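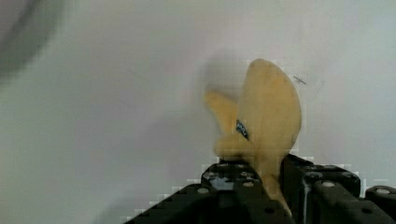 Wrist camera, banana held between the gripper fingers

Ticket 358 – segmentation mask splits held object
Component: Jutometti perception node
Status: open, reproduced
Logged: 25th September

Problem: with a banana in the grasp, the node returns 2 instances. One mask covers the broad main body, the other the narrow, blurred lobe to its left. The tracker then drops the object ID and the Grotard planner cancels the lift.

Checked so far:
Replayed the log, 1,871 images. Split present in 279.
Turned off the gripper self-mask. No change.
Lowered the edge threshold. Masks merge, but the white background starts to leak in near the shadow.
Painted out the blue sticker in the replay. Split remains, so the label is not the trigger.

Suspected cause: the merge step compares sharpness before colour. This was added in the January build of Gendow and has no setting to turn it off.

Workaround: hold the last good object ID while the gripper reports closed – set in the Karaca launch file, not in the node.

Next: patch the merge order, rerun the same log.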